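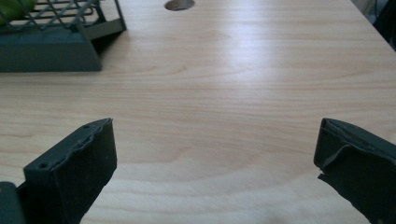

The price of two fingers

I have spent most of a bank holiday weekend with a spreadsheet called "gripper budget FINAL v2 (use this one)", and I would like those hours back. Since I can't have them, you can have the spreadsheet, or at least the gist of it.

The background, for anyone who came here for the bread posts: I look after the equipment for a small project at Plunstead that teaches robot arms to tidy a desk. People do the tidying first, with hand-held grippers, and the arms learn from the recordings. My part of this noble work is ordering things, chasing things, and explaining to Elaine Frota why the things cost what they do. Elaine holds the purse. She is very fair and has never once forgotten a number I said out loud in a corridor.

Last December I said a number out loud in a corridor. The number was 2000, and it was meant to cover a year of hand grippers, all in. I had arrived at it by adding up the prices on a website.

What the website sells you is a gripper. It has two fingers, the fingers have pads, and it all looks very smart in the photographs. What we own in April is the same gripper after a spring of mugs, staplers and fruit. The body is fine. I could probably drive over the body. But the black pad on the right-hand finger has torn and is peeling away near the top, with a bit of a flap hanging off lower down, and the left one has gone wavy along its upper edge like a pie crust. The pads are the cheapest part of the whole contraption and the only part that touches anything, and I budgeted for exactly none of them.

Pads

Bekell, who supply ours, will sell you a pad. They would much prefer to sell you a finger with a pad already on it, and if you ring up they will talk warmly about a complete replacement jaw set. I rang up. I was on the phone long enough to hear the hold music come round again, and came away with a quote for the jaw set, which I hadn't asked for, and a promise to email about the pads, which they haven't.

Yolandi Nel, who does more hours on the grippers than anyone, thinks we should buy sheet foam and a decent pair of scissors. I was all for this until Ferenc Bodnár pointed out that the arm's own fingers wear the factory pads, and if the hand-held ones are wearing something from a craft shop then the two grip differently and we've taught the arm to hold a lime like somebody else. He's right, and it was extremely annoying of him to be right at ten to five.

So it's factory pads, in a pack of 12, one pack now and another in the autumn. I have also put in a line for adhesive and a line for the stuff that gets the old adhesive off. The second one costs more than the first. I don't want to talk about it.

The spare

The other thing I left out was a second gripper. My reasoning at the time was that one person can only use one gripper, and I was quite proud of that. What happens in practice is that the gripper goes off to have its pads done, the glue wants to be left overnight, and Yolandi sits at a very nice desk with a very nice wire basket and nothing to pick anything up with. Jussara Lins worked out what a lost day costs us in wages and room hire and sent it to me without comment. The spare went straight into the spreadsheet.

I did look at second-hand. There's a place called Jirkby that clears out old lab kit, and their listings are a joy if you like the phrase "untested, believed complete". They had one of our model. It had a single finger. I admire the optimism, and I did think about it for longer than I should have.

The desk

Not strictly gripper budget, but Elaine has asked me to put everything in one place so that she only has to be disappointed once.

The desk is the blond one with the round hole in the top for cables. I chose it because it was in the sale. It has a lovely grain and it's very shiny under the ceiling lights, so there's a patch of it that goes nearly white on the recordings. Kumudini Nanayakkara, who has to look at the recordings all day, has raised this with me on several occasions and in several tones of voice. Options are a new desk, a matt desk mat, or softer lighting. I've costed the mat. I've pencilled in the lighting. I have told her the new desk is "under review", and she knows perfectly well what that means.

The total

With two grippers, the pads, both kinds of goo, the mat, delivery, and a bit put by for whatever I've forgotten this time, we get to 3346. I have tried rounding it down. I've tried taking the delivery out and seeing whether anybody minds. I've tried presenting it as nearly 2000 plus a small adjustment, and Jussara laughed so much she had to go and stand in the corridor.

If you're doing this yourself, my one piece of hard-won advice is to find somebody with a gripper that has been in use for a few months and ask to look at its pads before you write down any figure at all. I could have done that. There's a group at Conceição with the same kit who'd have shown me theirs for the price of a coffee, and when I finally wrote to them this week they replied within the hour with a list of everything they go through in a year, sorted by how cross it makes them. Pads were top. Their second item was batteries.

I haven't got a line for batteries. I'm off to make v3.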